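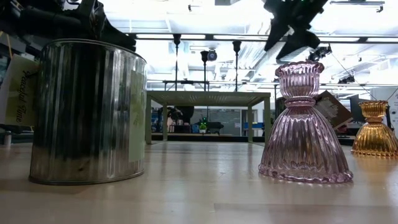 Teaching table with ribbed tin and glass candle holders.

Kurkorero Project, Skeltari lab
Checklist before showing a task by remote control
Version: September 2024

1. Emergency stop is tested from the operator seat.
OK. Both arms stopped. The button is a little stiff, please watch it.

2. Grippers open and close fully, no scraping noise.
OK.

3. Speed limit is set for teaching.
OK after correction. The limit was 200 mm/s, it must be 100 mm/s when glass is on the table.

4. Glass objects have no cracks or sharp edges.
OK. Check again after each contact with a gripper, also if the contact was soft.

5. Arm cables cannot catch on the objects.
OK in the home position. Not checked at full reach.

6. Disk has space for the recordings.
OK. 2000 GB free. One set is 1000 demonstrations.

7. Hand controllers are calibrated.
NOT OK. The left one drifts slowly when it is not held. It was reported to Itstead in March and we wait for the spare part. Until then, calibrate again after every 100 demonstrations.

8. Fans and loose things are outside the reach of the arms.
OK.

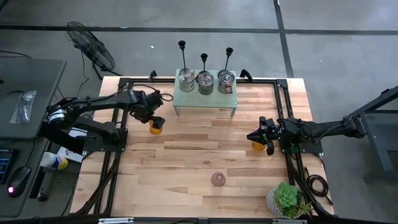 May I guide the arm by hand if the remote control is lost?
Only after the emergency stop is pressed and the Pearce form for hand guiding is signed. Then start the demonstration again from the beginning and delete the incomplete one.

9. Operator can see both grippers during the whole task.
OK. Seat was moved to the left.

Result: may be used, with repeat of item 7. Item 5 is open.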